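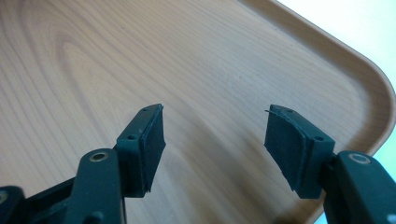
Luminița Sandu reckons the Omel is good enough to go on the kitchen benchtops as it is, and that I'm being fussy about the second coat. Her note in the margin of the last page says the test boards "look fine and feel fine" and asks why we need another fortnight.

My answer, for the record: feeling fine on day three tells us very little. The tin says full cure in seven days. The Hollmann tin said that too, and I could still press a thumbnail into it after sixteen.

July, cold shed, heater on from 7.30 am. Humidity gauge is the cheap one so I don't trust the last digit, or the one before it.

Offcuts are all blackwood from the Kiltedwood pallet, sanded to 180 and wiped down. Two finishes on trial, Hollmann hard oil and Omel hardwax, plus one bare board as a control. Tried 240 grit on one Omel board and the colour came up noticeably paler, which I didn't expect. Might be the board. Need to do it again on a matched pair before I say anything to the client.

Weights, long Omel board:
before finish 2,474 g
Short Omel board, before finish 1,304 g
Haven't put down the after weights. The scale was drifting and I'd rather leave a gap than write in something I'll have to cross out.

Spread rate. Omel claims one litre does a ridiculous area. I went through nearly 473 mL on the full set of boards, one coat, and I wasn't slopping it on. Some of that is in the rag. Even so, the figure on the label must be for glass.

Water ring test, overnight, cold tap water under a tumbler:
Hollmann — faint ring, gone by lunch
Omel, one coat — clear ring, still there
Omel, two coats — no ring that I can find
Bare — ring, obviously

So that's the case for two coats. One board of each is thin evidence and I know it. Red wine and vinegar next, then a hot mug.

The Sarnik rep rang at ten past two and wants us to try their hardener additive. Says it halves the cure. Halves it from what? He didn't have a data sheet, only a brochure, and the brochure has a picture of a yacht. I said send a sample and we'd see. $549 for the trade pack, so it would want to do a fair bit more than halve something.

To do:
new pads for the orbital, the old ones are leaving swirls
rags into the water bucket before lockup, not on the bench
label the backs of the boards in pencil, the marker bled through the Hollmann
ask Luminița which board she had her hands on, as I suspect it was the two-coat one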